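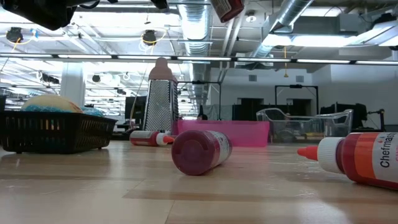
The Long Marriage of Fereshteh Khosravi

Ask anyone at the Kellard open-water club about Fereshteh Khosravi and they will tell you about the channel swim, and then, before you've had time to write it down, they will ask whether you have met her husband. I had come all the way to Derow for the swimming, but I soon gave in. People love to know who a sportswoman goes home to, and I'm afraid I am no better than the rest of them.

His name is Derik Abernathy and he can't swim a stroke (a width, perhaps, if the water is warm and somebody is watching). They met at a bus stop one January, when she was coming back from training with wet hair and he lent her a hat. She still has the hat. It is a dreadful brown thing with a bobble, and she wears it on the beach before every cold swim, pulled right down to her eyebrows.

They married 8 months later, in front of 72 guests, with her old coach playing the piano rather badly and her mother crying through most of the lunch. Fereshteh swam that same morning. "Only a short one," she told me, pouring more tea, "and I was back in plenty of time for my hair." Derik, from the kitchen, said she was nearly an hour late and that he had begun to make friends with the registrar.

Married life has fallen in around the tides. He drives, he packs the flasks, and on the long days he sits in the support boat with a blanket over his knees and calls out the time to her, though he gets terribly seasick and has tried every remedy the chemist sells. On her longest training swim he was in that boat for the whole of it and ate two dry biscuits.

They have two daughters, both good in the water, and Derik's father, who is 94, comes to stay each summer and likes to be wheeled down to the slipway to watch the three of them go in. He has strong views on her breathing, which she takes very well.

I asked whether she would retire soon. She thought there might be another season in her, or a couple if her shoulder behaves, and she would see how she felt after Wednesday, when the club was going out to the far buoy and back. Derik had already put the flasks by the door.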